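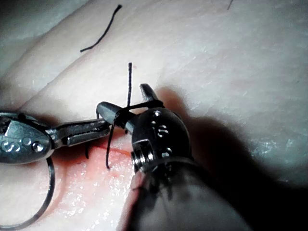

Teleop suturing demos: how many throws per episode?

Posted in: Learning from demonstration > Medical and fine manipulation

mossgate
20th February
We are collecting knot tying demos by remote control on suture pads, two arms, wrist cameras on both plus one overhead. The plan was 500 episodes. We have 300 and I'm starting to think we have cut them up wrongly.

At the moment one episode is one complete knot: pick up the tail, wrap, pull through, lay it flat, then the same again the other way. Median length is 80 seconds. The policy learns the reach and the wrap quite well and then goes vague when it has to let go of one strand and find the other. It hovers. Sometimes it closes on nothing and carries on as if it had the thread.

Would you split at each throw, or leave it whole and collect more?

tin_lid
Split. We did whole knots at Serkthorpe for most of January and threw the lot away. The operators all do the wrap the same way and all do the regrasp differently, so the model averages the regrasp.

mossgate
Did you split by hand or on gripper state?

tin_lid
Gripper state first, then someone went through and fixed it. Gripper state alone is no good for this, because people open and close a few times when they miss.

Farrow88
I'd leave them whole. If you split, you have to write something that decides when one piece ends and the next begins, and then that is the thing that fails. You've moved the problem. With a longer history window the hovering mostly went for us.

Also check what your wrist camera sees during the regrasp. On ours the metal wrist covers half the view and the thread end is behind it.

mossgate
It's the same here. The shaft takes up a lot of the lower part of the picture and throws a wide shadow to the right. Black thread on a pale pad is fine, black thread in the shadow much less so. The overhead view helps but it's coarse.

Pads are another thing. We reuse them, so there are old cut ends lying about and red staining near the incision. I had been leaving the bits where they fell so the policy wouldn't mind them. Now I wonder if it's reaching for them.
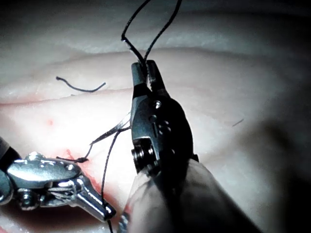

Nyitrai says to clear the offcuts for the first few hundred episodes and bring them back later, once the regrasp works. I'd go along with that. A short curled piece sitting on its own looks a lot like a tail to a small network.

tin_lid
Agree on clearing them. Disagree on the history window, we tried it and got smoother hovering.

Farrow88
How long was the window?

tin_lid
Two seconds.

Farrow88
That's too short for a regrasp. Ours is six.

pell_k
Can I ask who is doing the driving? We had three operators and one of them was a lot faster than the others. We assumed her demos were the good ones. Training on hers alone gave the worst result, as she pulls the strand tight while the other hand is still moving and the policy could never get the timing. The slow, slightly dull demos trained better.

mossgate
Two operators, both trained on the Veratau console. One of them tends to pause before every grasp. I'd been telling him to stop doing that.

pell_k
Depends on where he pauses. If the arms are still for a second and nothing in the view changes, the policy learns to be still and has no reason to start again. That could be your hovering. Trim the pauses and retrain before you collect anything new.

Farrow88
Yes, do that first. It costs you an afternoon.

tin_lid
Trim them but leave a few frames in. We cut ours right down and the arms began to snatch.

mossgate
OK. I'll trim the stills, clear the pads, and try the longer window on the 300 as they are. If it's still bad I'll split.

Farrow, do you record tension? We don't have any force reading back at the console, so the operators judge it from how the thread looks and whether the pad lifts.

Farrow88
No. Same as you, by eye. The Flotolport people estimate it from motor current and say it's noisy but usable. I haven't tried it.

mossgate
Trimmed and retrained. 105 of the 300 had at least one long pause before the regrasp, nearly all from the same operator. Hovering is down a lot. It still closes early on the short tail, and I've not done the window yet.

pell_k
Closes early every time, or only when the tail is pointing at the camera?

mossgate
Haven't looked at it that way. Will check.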